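The Cloth Does Most of the Work

Microfiber has taken over the cleaning cupboard, and most of us still wash it wrong.

Open the cupboard under the sink in most homes and there will be a stack of microfiber cloths in it, some new, some stiff, some gray from a job on the stovetop two summers ago. They come in bags, they cost little, and they get treated accordingly. One gets used on the counters, then on a spill by the dog's bowl, then goes into the wash with the bath towels and comes out covered in lint.

A good cloth deserves better than that. It can take on dust, fingerprints and most kitchen grease with nothing but water, and it can keep doing so for years.

The fibers are usually a blend of polyester and polyamide, spun very fine and often split so that each strand has edges. Those edges lift dirt and hold it. Cotton tends to push fine dust along a shelf until it falls off the other side.

That grip is also the weak point. A cloth that holds dirt will hold other things too, including the coating left by fabric softener. Once the fibers are coated, the cloth slides over a wet counter and leaves most of the water where it was.

Picking a cloth

The cleaning aisle sells microfiber in several weaves, and the pile matters more than the color. Flat, tight cloths are for glass and screens. Short loops suit kitchen counters and bathroom tile. The soft, fuzzy kind is the one for dusting, and it is gentle enough for painted shelves and most finished furniture.

Prerero, a small housewares shop that sells cloths singly from open bins, lets customers handle them before buying. It's a useful habit anywhere. Run a dry hand across the surface. If it catches slightly on rough skin, the fibers are doing what they should. If it feels slick, put it back.

Color is still worth some thought. Housekeeping crews have used color systems for a long time, and a simple version works at home: blue for dusting and general surfaces, green for the kitchen, red for the toilet and the floor around it. Jimadari, a cleaning firm that looks after offices and rental apartments, owns 2,045 cloths, and 1,253 of them are blue. The blue ones go out on every job. The red ones are washed on their own and never share a bag with the rest.

Folding and wiping

A crumpled cloth cleans with whatever part happens to stick out. Fold it in half and then in half again, and there are eight clean faces to work through. Turn to a fresh one when the first looks dirty. For shelves, start at the top and wipe in one direction, lifting the cloth at the end of each pass. Dust goes first, with a dry cloth. Anything sticky comes after, with a damp one.

A bright color helps here as well. Pale dust shows up on a royal blue cloth long before it would on a white one, and a blue cloth left on a beige shelf is easy to find again.
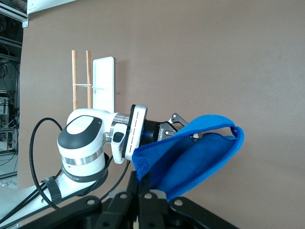 Washing and drying

Shake the cloths outdoors first. Wash them in warm water with a small amount of liquid detergent, and keep them away from cotton. Towels shed, and the lint is very hard to get back out. Skip bleach and fabric softener altogether.

Dry on low heat or hang them up. High heat can damage the fibers, and a damaged cloth feels harsh and may leave marks on glossy surfaces.

A cloth that has gone slick can sometimes be rescued. Soak it in hot tap water with a little detergent for an hour, rinse it until the water runs clear, then wash as usual - twice if it was badly coated. If it still pushes water around after that, move it down to the garage for bike chains and muddy boots.

For a small apartment, five cloths in regular use are plenty, with another 2 kept aside for glass.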